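**件名:** 灰色金属箱の内壁汚れおよび底面の擦り傷に関する照会
**起票者:** Norbert Jakab(Sturar 備品管理担当)
**対応窓口:** Abdelaziz 保守受付
**対象品:** 板金製収納箱 Sarnero
**優先度:** 中
**状態:** 経過観察

## 1. 申告内容

起票者より、下記のとおり申告を受けました。

> 当方で小物の一時置きに使用しております Sarnero につきまして、後壁の内側に黄褐色の汚れが付着しております。乾いた布で拭きましたが、除去できませんでした。また、底面の擦り傷が以前より目立つようになり、色の濃い部分も生じております。汚れの除去方法、底面の傷を放置してよいか、ならびに底面の小さな丸孔を塞いでよいかの三点につき、ご教示ください。

収納している小物は、Kidadik から購入した品と、従来から使用している品が混在しているとのことです。購入時の明細は残っていますが、どの品がどちらに当たるかの区別は付けられていません。

## 2. 一次確認

受付後、次の事項を起票者に照会しました。

| 照会事項 | 回答 |
|---|---|
| 汚れの発生時期 | 不明。2月の棚卸しの際には記録なし |
| 使用した洗剤 | なし(乾拭きのみ) |
| 汚れの手触り | わずかに引っ掛かりがある |
| 箱の変形 | 認められない |
| 底面のささくれ、鋭利な箇所 | 手袋を着用して確認し、該当なし |
| 塗装または敷物の後付け | なし |

汚れの成分は、申告内容のみでは判断できません。収納品からの色移り、粘着物の残り、外部からの付着のいずれも考えられるため、原因の特定に先立ち、影響の少ない清掃方法から順に試すこととしました。

## 3. 経過記録

**9:10** 受付。類似の申告を検索したところ、同型の箱の底面擦り傷に関するものが2件ありました。いずれも使用に支障なしとして完了しています。内壁の汚れに関する記録は見当たりません。

**9:45** 起票者へ上記の照会事項を送付。あわせて、研磨剤入りの洗剤および金属たわしの使用を控えるよう依頼しました。

**11:20** 起票者より回答および画像を受領。

**13:00** 清掃手順(第4項)を送付。収納品は一旦すべて取り出し、別の容器に移したうえで作業するよう案内しました。

**15:30** 起票者より一回目の清掃結果の連絡。汚れの輪郭は薄くなったものの、中央部が残っているとのこと。布には淡い黄色が移ったとの報告がありました。

**16:05** 同じ手順をもう一度実施するよう依頼。溶剤の使用可否について質問がありましたが、表面処理の仕様を確認するまで保留としました。

**16:50** 二回目の結果の連絡。残っていた部分もさらに薄くなり、手触りの引っ掛かりはなくなったとのことです。色は若干残っています。

## 4. 案内した清掃手順

1. 箱の周囲の設備を所定の手順で停止し、収納品を取り出す。
2. 底面の粉じんおよび紙片等を、柔らかい刷毛で手前に集めて除去する。
3. 中性洗剤を約70倍に薄め、布に含ませて固く絞る。
4. 布を汚れの上に3分間当てた後、一方向に拭き取る。往復して擦らないこと。
5. 水拭き、乾拭きの順に仕上げる。
6. 丸孔の周囲に水分が残っていないことを確認する。
7. 収納品を個別に拭き、色移りの有無を確認してから戻す。

洗浄液を箱に直接注がないでください。孔から下方へ流れるおそれがあります。箱の背後に隣接する区画についても、同じ布を使い回さず、別の布で清掃してください。

## 5. 所見
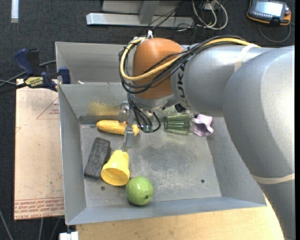

*図1 受領画像。後壁内側の黄褐色の汚れと、底面の擦り傷。*

汚れは後壁の内側、とうもろこしの上方に位置しています。位置の近さのみをもって収納品からの色移りと断定することはできませんが、とうもろこしと黄色のカップについては、表面の状態を優先して確認するよう起票者に依頼しました。後壁の縁付近にある白っぽい小片は、清掃時に取り除いてください。

底面には白い擦り傷と、濃く見える摩耗箇所があります。画像だけでは傷の深さを判定できないため、起票者による触診の結果と合わせ、現時点では交換不要と判断します。

丸孔は右手前寄りと左手前寄りに確認できます。後者は黒いブロックと黄色のカップのすぐ手前に当たります。樹脂製の栓で塞ぐことは差し支えありませんが、栓の頭が底面から突き出すと収納品が引っ掛かるため、平頭のものを選定してください。粘着テープによる閉塞は、糊残りの原因となりますので推奨しません。

## 6. 回答および残件

申告の三点に対する回答は次のとおりです。

- **内壁の汚れ:** 第4項の手順で清掃を継続してください。溶剤は、当窓口から可否を連絡するまで使用しないでください。
- **底面の擦り傷:** 継続使用可。ささくれが生じた場合は使用を中止し、本票に追記してください。
- **丸孔:** 平頭の樹脂栓に限り、閉塞可。

残件は以下の2件です。

- [ ] 表面処理の仕様確認(担当:Abdelaziz 保守受付)
- [ ] 収納品の色移り確認の結果報告(担当:Norbert Jakab)

起票者より、敷物を追加した場合の保証の扱いについても追加の質問がありました。内容が本件と異なるため、別票での起票をお願いしています。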